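When I rang Réka Simon, she'd just finished writing up a fault report and was, in her own words, sick of the sight of it. She works on the Cudley project, teaching two robot arms to sort and fold laundry left lying on a sofa, and she had agreed to tell me about the afternoon one of them wouldn't let go.

"It wasn't dramatic," she said straight away. "Please don't write that it went berserk. It closed on a bit of cloth, it was told to open, and it stayed shut while the arm carried on with the next move."

The next move was a lift. The other arm had hold of the same shirt by then, so the two of them ended up in a slow tug of war, with the fabric getting tighter and tighter between them. I laughed, I'm afraid (so did she, a bit), but she was quick to say that people reach in at moments like that. You see something about to rip and your hand goes out before you've had a think!

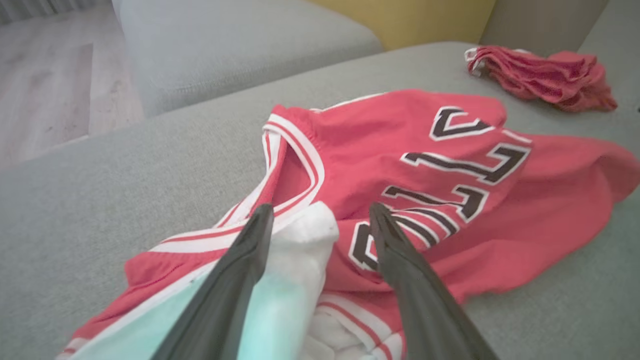 I asked why she bothers with sports kit at all, when a nice flat tea towel would be so much kinder to everyone. Réka said that's exactly the trouble with tea towels. Mesh is slippery, lettering makes a patch of cloth stiffer than the bit next to it, and trims bunch up into little ridges. The gripper has to cope with all of it, and mixed piles on a soft seat are what people have at home.

So what had gone wrong? Her first guess was the motor, and she lost most of a day to that. The log showed 2,019 open and close commands since the last service, every one of them marked as done, including the one that plainly wasn't. That was the bit that bothered her. The software, a package called Zanovard, was reporting that it had sent the message and taking that as proof the fingers had moved.

"I'd read that word 'done' for months," she told me, "and I never once asked it, done by whom?"

The mechanical cause was much duller - a thread, pulled out of a hem and wound into the linkage under the fingers. It was short, and she only found it with a torch and a pair of tweezers. With the thread in place the gripper would open nicely 20 times in a row and then stick, and of course it never stuck while she was watching.

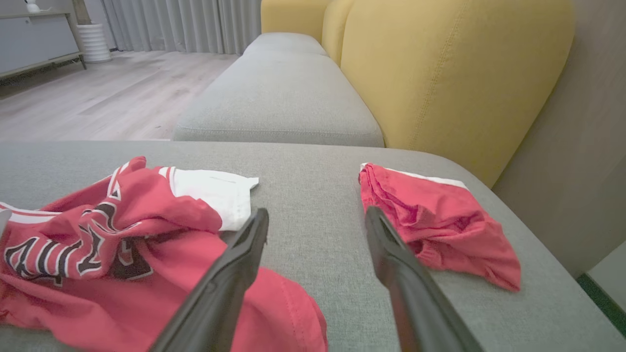 Lakatos disagreed with part of this when I passed it on, saying the thread was a red herring and that any gripper working with cloth will jam sooner or later. The real fault, in that view, was that the second arm had no idea the first was in trouble. Two arms sharing one shirt ought to share the bad news as well, and a limit on pulling force should have been there from the start.

Réka took that on the chin. "Yes, fair," she said, and then, after a pause, "I'd still rather not have the thread." She had already put in a force limit by the time we spoke, and both arms now halt if either one goes over it. She set it too low to begin with, so that a heavy pair of shorts was enough to bring the whole thing to a stop, and there was a very boring morning of nudging the number up.

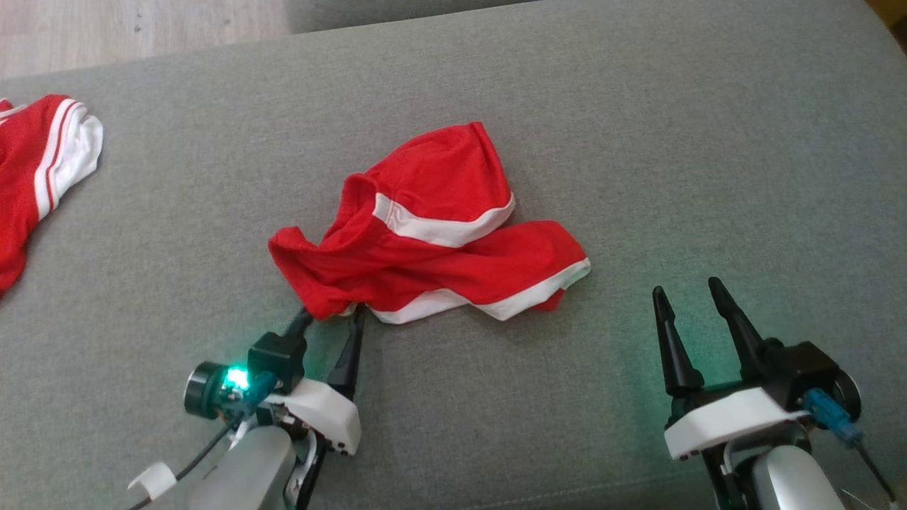

The other change is to the checking. After each open command the system now reads back where the fingers are, and if they haven't shifted within 300 milliseconds it stops and waits for a person. She also cleans the linkages every 100 grasps, which she admits is probably too often, and she keeps the stop button on a long lead beside her chair, where before it lived on the wall.

I wondered whether she trusts it now. She made a sort of humming noise. It had run well since the repair, she said, but she had thought that before the fault too, and she wants to see it through to October before she lets anyone sit on the sofa with it running. Hands stay out until both arms have stopped, and that goes for visitors as well - she was quite firm on this when I asked if I could come and have a go.

As for the shirt, it survived with a stretched seam down one side. It's back in the pile, and she says it folds worse than anything else she's got.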